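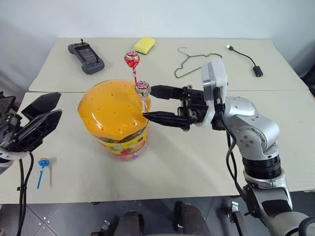

Candy jar with a perforated dome lid, lollipops standing in the top.

Petley Household Notes
Sheet 3176: Keeping Lollipops in a Jar

Wrapped lollipops are best stored upright, with the sticks held in the holes of the lid. Stored loose in a drawer, they tangle and the wrappers tear at the twist.

Before filling
Wash the lid and the body separately in warm water with a little dish soap. Holes in the lid may be cleared with a cotton swab. Allow both parts to dry fully overnight, as moisture trapped under a dome lid will soften the candy. Paper labels should be wiped with a damp cloth and never soaked.

Filling
Insert each stick straight down and stop when it meets resistance. Place taller lollipops toward the center and shorter ones near the rim. Leave an empty hole between neighbors where the heads are wide. Any lollipop with a split wrapper should be eaten first or discarded.

Removing
Grip the stick close to the lid and pull upward. Pulling by the head alone may loosen the candy from its stick. Steady the jar with the other hand if it is nearly empty.

Stains on the tabletop
Red candy coloring marks pale surfaces readily. Lay a warm, damp cloth over the spot for several minutes, then wipe. If color remains, apply a paste of baking soda and water, leave it briefly, and rinse. Test the paste on a hidden area of the table first.

Keep the jar out of direct sunlight and away from the stove. Lollipops are not suitable for very young children.

Related: Sheet 800, Cleaning Plastic Lids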